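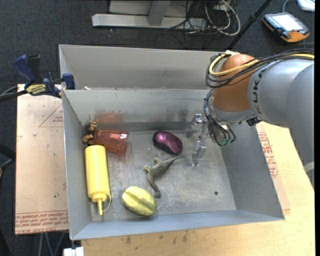
Mokberg, January

Household Materials, Unit 4: Plastics and Food Contact
Handout for the afternoon group

Read this before the lab. Bring it with you, along with the sheet from Unit 3.

4.1 Two families

Plastics are sorted by what heat does to them. A thermoplastic softens when heated and sets again when cooled, and it can go through this many times. A thermoset is cured once. After that it will not soften; with enough heat it chars. Most kitchen plastics are thermoplastics. Pan handles and older light switches are often thermosets.

4.2 Squeeze bottles

A squeeze bottle, like the yellow one with the cap strap, has to bend under the hand and spring back. Low-density polyethylene does this well. Its chains are branched and do not pack closely, so the wall stays flexible. High-density polyethylene has straighter chains and makes a stiffer wall, better suited to milk jugs and detergent.

Color tells you nothing about the type of plastic. Pigment is a small part of the mix and can be added to nearly any of them. Look for the number molded into the base.

4.3 Clear and tinted cups

Light passes through a plastic with no large crystals in it. Polystyrene is clear and cheap but cracks when dropped. Polypropylene is cloudy and tougher. Ridges on the side of a cup make a thin wall stiffer and give a better grip.

4.4 Heat

Water boils at 100 degrees Celsius at sea level. Ordinary polystyrene starts to soften below that, so it is a poor choice for hot drinks. Polypropylene holds up better and is used for many containers sold as microwave safe. That label covers the container. It does not cover a lid made of something else.

For the Tureck chart (page 149 of the course reader), note that the temperatures are for unfilled plastics. Glass fiber or chalk in the mix will shift them.

4.5 Stains and odors

Oil and tomato color move into polyethylene and stay there. Washing cleans only the surface. Scratches make it worse, as food lodges in them. Replace a container when the inside feels rough.

4.6 Lab

Work in pairs. Each pair gets a tray from the Posano kit with up to 32 cut samples. Test 7 of them for floating in water, then in the salt solution, and write the results in the Eglītis table on your answer sheet. Rinse and dry each sample between tests. Do not heat anything in this session.

Reading for next time: Unit 5, sections 5.1 and 5.2. Lab sheets go in the tray by the door.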